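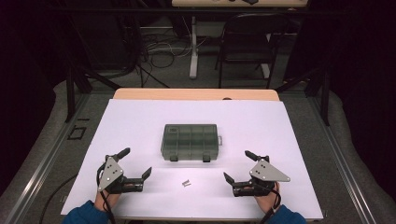
Small Parts Storage: Compartment Boxes
Gallery by Neusa Fontes

The Torneo parts shelf was re-sorted in March. Loose screws had been kept in jars, and finding a matching pair took too long. They now go into flat organizer boxes with hinged lids, one size range per box. Drawer 29 holds the short machine screws and drawer 87 the spares for the Nallitz hinges. Pictures are grouped by lid position.

Lid closed

Translucent gray organizer with a molded handle on one short side and two dark latches on the near long side. The ribs on the lid form a grid. Two small silver screws lie on the white board next to the box.

Lid open

Lid laid flat behind the base. A long divider runs down the middle of the tray, with short dividers across it. Compartments empty; the latches are black plastic.

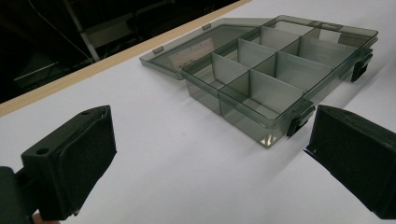 Filling notes

Put the shortest screws nearest the handle. Close both latches before lifting the box. Washers are stored separately, in the Guerra tins on the lower shelf. Stock list 379 gives the sizes by drawer.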